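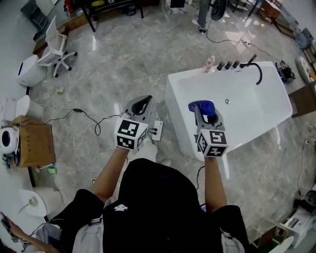 ### 4.2 Recording with the hand-held pair

The arm we built in the Tovley shed has no teaching mode worth the name. Pushing it through a task by hand is slow, and the joints are stiff enough that the person doing it ends up leaning on the machine. For the bathroom tasks we therefore recorded people using a pair of hand-held grippers, and kept the arm itself out of the room until playback.

Each hand-held gripper has a gray body, curved fingers and a white cube near the handle (Figure 3). The cube carries printed markers, and its position is found from a camera worn on the head. We tried a single flat marker first. It was lost whenever the wrist turned, and Hollis replaced it with the cube in February. The cube is glued to a short post and can be swapped in a few minutes if a corner gets knocked.

**Figure 3.** Recording the bottle task at the bathtub. The right gripper holds a blue bottle over the rim; the left is open.

The task set was kept small. A bottle is picked up, moved over the rim of the tub and put back down at a named spot. The wearer is free to choose the grip and the path. Nothing was said to them about speed, although Partington asked people to keep both cubes in view where they could, and most did after a few tries.

We recorded 217 attempts. Of these, 108 were kept for training and 31 were held back for testing. The rest were dropped, nearly all of them for one of two faults:

- the cube on the working hand was out of view for more than a second
- the wearer looked up at somebody talking, and the head camera lost the tub

The second fault was more common than we had planned for. The shop is shared, and people come and go during a session. We did not try to clear the floor or the background before recording. Trevaskis argued that a tidy set would give us a tidy result and little else, and the other fixtures, furniture and cables were left wherever the other members had put them.

Marble-patterned flooring caused some trouble of its own. The floor is glossy, and under the ceiling lights it threw bright patches that the marker finder sometimes took for the white border of a cube. Raising the threshold fixed most of these cases but also cost us some true readings at arm's length. We settled on a middle value and filled short gaps by drawing a straight line between the last good reading and the next. Gaps longer than a second were not filled.

Finger opening was read separately. A small sensor in the handle gives a value between 0 and 100, where 100 is fully open, and this was matched to the video by clapping the fingers shut twice at the start of each attempt. Tuhiwai wrote the matching script, which we call Hoani, and it is included with the build files. It fails if the wearer claps too softly – we had to redo one whole evening for that reason.

The playback arm uses the same finger shape as the hand-held pair, printed from the same file, so that a grip which works in the hand has a fair chance of working on the arm. The arm's wrist is thicker, however, and it cannot reach as low inside the tub as a person can. Paths that dipped well below the rim were cut back to the lowest height the arm could manage before training. Section 4.3 gives the limits we used for each joint.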